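Folding pull-on jeans so the stack stays square
Laundry and Clothing Care > Folding and Storage
Viewed 3459 times 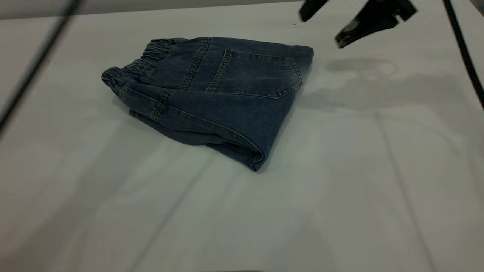

Question

How do I fold denim with a gathered elastic waist so that the bundle ends up the same thickness at both ends? I use the usual method for flat-waist jeans: one leg over the other, crotch point tucked in, then thirds from the hem up. With elastic waists the waist end springs up and the pile leans after three or four pairs. Shelf is a Kallio closet insert, fixed height, no room to add a divider. I would like the back pocket on top so I can tell pairs apart.

Asked June 19, 2026

Answer 1 (accepted)
Score 50

Fold the waistband down onto the seat before making any other fold across the legs. The gathers take up more depth than the leg fabric does, so they need to sit inside the bundle.

Sequence I use:

1. Lay the jeans face up on a hard surface. A bed is too soft and the creases drift.
2. Hold the waistband at both side seams and pull it out to its full width once, then let it return. This evens out the gathers.
3. Fold in half lengthwise with the front inside, so both back pockets face out. Match the side seams first and let the inseams fall where they fall.
4. Push the crotch point back in so the long edge is straight.
5. Turn the waistband down over the seat by its own width, no more. If you turn down too much you cover the pocket.
6. Bring the hem up to just short of the turned waistband. The gap should equal the depth of the band.
7. Fold once more, toward the waist, and turn the bundle over if the pocket ended up underneath.
8. Press down with a flat forearm from the waist end toward the fold. Pressing from the other direction pushes air and loose fabric into the gathers.

When stacking, alternate the direction: waist end left, then waist end right. That handles whatever thickness difference remains. I keep six pairs in one column this way on a Drarkenden shelf and the column stands without support.

Two cautions. Heavy denim will not hold the turned-down band in step 5 for long if it has just come out of the dryer, so let it cool flat for a few minutes. And if the elastic is the wide type with several rows of stitching, skip step 5 and go straight to alternating directions. Folding that kind of band leaves a ridge across the back.

Comment: Step 6 was my problem. I was bringing the hem all the way over the elastic. Leaving the gap fixed most of the lean.

Comment: Does this apply to children's sizes? The legs are short enough that step 7 makes a ball.
Reply from answerer: For short legs stop after step 6.

Answer 2
Score 2

Roll them. Start at the waist, roll tight to the hem, stand them on end in a bin. I got the Zasari bins, the tall ones. No stacking so no leaning.

Comment: Asker said fixed shelf height and wants the pocket showing. A roll hides the pocket.

Comment: Rolling from the waist also puts the bulkiest part at the center and you get a cone. Start from the hem if you are going to do it.

Answer 3
Score 7

The first answer is right about the band, but check the legs too. If the hem curls under when you make the last fold, that end gets as thick as the waist and the bundle rocks on the shelf. Smooth the hem flat with your palm before the fold and keep it inside, against the seat. With stretch denim I fold into quarters instead of thirds, as the thirds slide apart when you pull a pair from the middle of the pile.

I also tried a plastic folding board from Numatlow. It works for shirts. For jeans it is too narrow and the side flaps will not lift the weight of two legs together, so I would not buy one for this.

Related questions
Storing denim on a shallow shelf (1073 views)
Elastic waistband twisted inside its casing after washing
Do hanger clips mark denim?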